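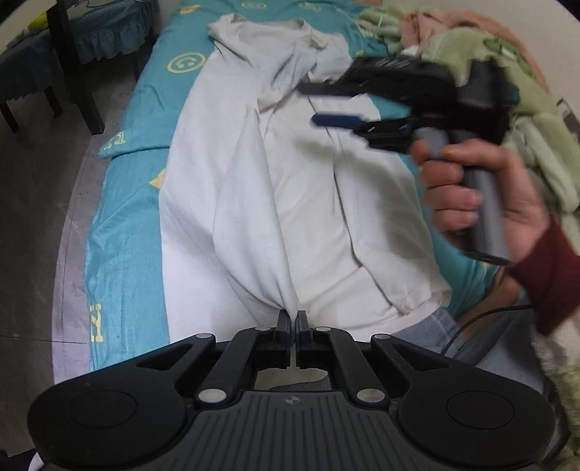
Simone Camargo wrote on our draft that 500 demos of one fold proves nothing if every sleeve starts out in the same spot. Fair. So we redid the split – 1,000 demos total, half with the sleeves placed any old way.

Result: policy trained on the mixed set missed the sleeve grasp 7 times in testing, old one a lot more. Still bad at cuffs. Two hand grippers per demo, one person, no robot untill test time.

To do: darker shirts, retrain Furkatau baseline, fix teh plots.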